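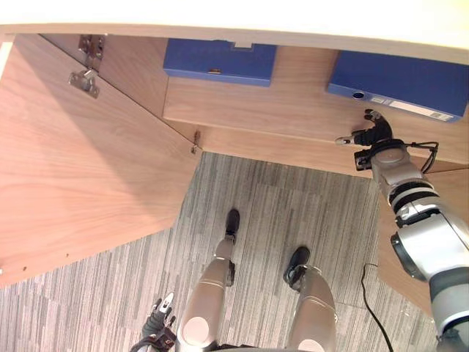
Rutcombe opens its old town records to the public

October 2018

Residents of Rutcombe can now look through almost 1490 folders of old town papers at the Haque Street library, after the records were moved out of the basement of the former town office.

The papers include building permits, street plans, school attendance lists, water bills and letters sent to the town by people who lived there. Most have not been open to the public before. The oldest is a request to repair a footbridge over Jemby Creek. The bridge is gone, but the stone footings can still be found behind the ball field.

Marlene Macedo, the town clerk, said the move was first planned as a way to get the papers out of a damp building. A pipe leak in June sped things up.

"We had water on the floor and paper on the bottom shelves," Macedo said. "Most of it dried out fine. We did lose one set of tax books, and those can't be replaced."

The folders have been sorted by street and then by year. A printed list is kept at the front desk, and the library plans to put the same list on its website this winter. The papers themselves will not be scanned for now. Macedo said the town asked for a price on scanning and was told it would cost more than the library spends on new books in a year.

Visitors do not need a library card to use the records, but they must sign in and leave bags at the desk. Pens are not allowed in the reading room. Pencils are provided. Copies cost 25 cents a page, and large street plans can be photographed without flash.

So far the building permits have drawn the most interest. Homeowners have been coming in to find out when a porch or a garage was added, or where an old well was filled in. Dirceu Trindade, who lives on Vekden Road, spent two mornings looking for the permit for his house and found that it was first built as a feed store.

"The plan shows a loading door right where my kitchen window is," Trindade said. "I always wondered why that wall was different."

He also found a letter from a neighbor complaining about wagons blocking the road – the town's reply was clipped to the back.

Some papers will stay closed. School records that name students are held back for 75 years, and a group of 46 folders on land sales is still being checked by the town's lawyer. Macedo did not give a date for when that work would be finished.

The library is also asking for help with 254 photographs that came with the records and have no names or places written on them. Prints are laid out on a table near the magazines, with slips of paper for anyone who knows a face or a building. Seven have been identified, including one of the Jemby Creek mill before the fire.

The reading room is open during regular library hours, except for the last hour of the day. People who want to see more than five folders in one visit are asked to call the front desk the day before.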